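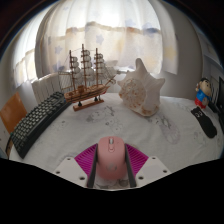
Después de varias semanas peleándome con los dedos de la pinza de mano, por fin tengo una versión que agarra cosas curvas sin que se me escapen! Son dedos de costillas tipo aleta, impresos en flexible, y cambian muchísimo respecto a los rígidos que enseñé en el hilo anterior. El ratón rosa lo tengo cogido por los dos costados, con las tiras oscuras de la cara interior apoyadas en la carcasa, y es justo el tipo de objeto que antes me volvía loco (redondeado por todas partes, sin una cara plana decente). Las costillas magenta van sobre las placas claras, con tres agujeros de tornillo en cada una. Os cuento ajustes por si alguien quiere replicarlo:

– Flexible de dureza 95A, marca Havby, impreso muy despacio
– Relleno al 11 %, con más se ponen tiesos y adiós gracia
– Tiempo de impresión: 7 horas la pareja

A la pinza la he bautizado Plollura, no preguntéis. Lo siguiente es motorizarla, y ahí es donde quiero opiniones.

tornillo_zurdo
Responder · Citar

Qué maravilla de color, jaja. Yo monté unos parecidos en el taller compartido de Salcedo y mi problema fue la torsión: con objetos pesados la punta se giraba hacia un lado. ¿Has notado algo de eso? Un ratón pesa poco, me gustaría verlo con una lata llena.

pinzasycables
Responder · Citar

Con una lata todavía no he probado, me lo apunto para esta tarde. Con un bote de cola blanca la punta se torcía un poquito, pero aguantaba. Creo que engordando la costilla de la base se arregla, tengo el archivo a medias.

M4_y_arandela
Responder · Citar

Voy a ser el pesado del hilo: el 11 % de relleno me parece muy poco. A mí unos dedos así se me abrieron por la unión entre capas antes de un mes. Yo los hago casi macizos y adelgazo las costillas en el diseño, así la flexibilidad la pone la geometría y el relleno te da igual.

pinzasycables
Responder · Citar

Puede ser! Los míos llevan desde marzo y ni una grieta, pero también es verdad que de momento la fuerza la hace mi mano y no un motor. Cuando haya servo de por medio igual te doy la razón.

gatodelaresina
Responder · Citar

Yo tampoco comparto lo de hacerlos macizos. Con costillas finas y macizas el dedo te vuelve de golpe al soltar y te lanza la pieza (tengo una tuerca incrustada en el corcho que lo demuestra). Prefiero el relleno bajo y subir a cuatro perímetros.

M4_y_arandela
Responder · Citar

Eso es que abres demasiado rápido, no es culpa del dedo. Pero vale, cuatro perímetros y poco relleno lo compro como término medio.

besosbera
Responder · Citar

Hola, me apunto al hilo. ¿Las tiras de agarre qué son? Yo he usado cámara de bicicleta pegada con cianoacrilato y se despega en cuanto la miras.

pinzasycables
Responder · Citar

Goma fina de una plancha que compré en Besosby, cortada con cúter y pegada con adhesivo de contacto. El truco (me costó tres intentos) es lijar primero el flexible y dejar secar el adhesivo en las dos caras antes de juntarlas. El cianoacrilato se queda rígido y salta cuando el dedo se dobla.

besosbera
Responder · Citar

Ah, pues ahí estaba mi fallo. Esta noche lo rehago, gracias!!

tornillo_zurdo
Responder · Citar

Sobre el motor: yo pondría un servo de 39 kg·cm y un solo husillo que mueva los dos dedos. Vas sobrado, sí, pero no se calienta y no sufre si se queda apretando un rato.

gatodelaresina
Responder · Citar

¿39 para coger ratones? Con eso le sacas zumo, jajaja. Uno mucho más modesto y limitas la corriente. Además pesa menos en la muñeca, que si luego va a un brazo casero se nota una barbaridad.

pinzasycables
Responder · Citar

Me tira más lo ligero, la verdad. La última carrera que medí era de 34 mm y no necesito mucha palanca. Voy a dibujar el soporte para el servo pequeño, con los mismos agujeros de las placas para no reimprimirlas, y cuando cierre solo subo el STL aquí mismo. Y lo de la lata, que no se me olvida!

M4_y_arandela
Responder · Citar

Sube también el archivo editable, porfa, que quiero probar mis costillas finas en tu placa y comparar.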